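The Slow Return of the Turboprop to Welberg

For most of the past decade, the departures board at Welberg has been short enough to read from the parking lot. Two regional jets a day went out in the morning and came back at night. When the second one was dropped, the county started looking for something smaller, and it ended up with an airplane many travelers thought was gone for good.

Plilon, a commuter airline with 11 aircraft, now flies three round trips a day from Welberg to Murthy. All of them are flown with twin-engine turboprops. The flight covers 190 miles and takes five minutes longer than the jet did, gate to gate. On a route that short, a jet spends most of its time climbing and descending, and its higher cruising speed doesn't count for much.

The fuel bill is where the difference shows. Plilon says a round trip with the turboprop burns a little more than half of what the old jet needed. The airline can cover its costs with 19 passengers on board, and in the first winter it often had to.
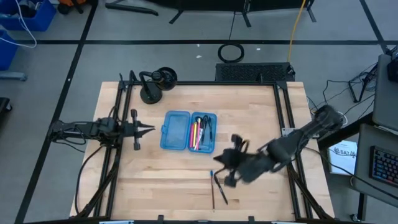
Not everyone in Welberg was pleased to see propellers again. One passenger, a weekly traveler on the Murthy run, wrote to the airport that the cabin was louder than she remembered and that the bumps below the cloud tops had put her off coffee, but that she would take three noisy flights over one quiet one that left at 5:40 in the morning. Most of the letters since then have said much the same thing.

Noise on the ground has been less of a problem. The runway points away from town, and the first departure was moved back to 6:30 after residents on the east side asked for it.

The harder question is maintenance. The airframes are old, the oldest having logged over 900 flights a month across the fleet's busiest years with its sister ships. Propeller overhauls are done at Wulow, and a slot there has to be booked well ahead. Last October two aircraft were waiting for parts at the same time, and Plilon canceled 71 flights before the month was out. It has since leased a spare, which sits at Murthy and can be in Welberg within the hour.

Pilots are the other shortage. New first officers tend to stay until they have the hours for a larger airline. Plilon has raised starting pay and now offers a bonus for a third year.

The county's revenue guarantee runs for one more winter. After that the airline has to decide whether the midday flight stays. Bookings for it are weakest on Tuesdays, and the schedule for next spring has not been published.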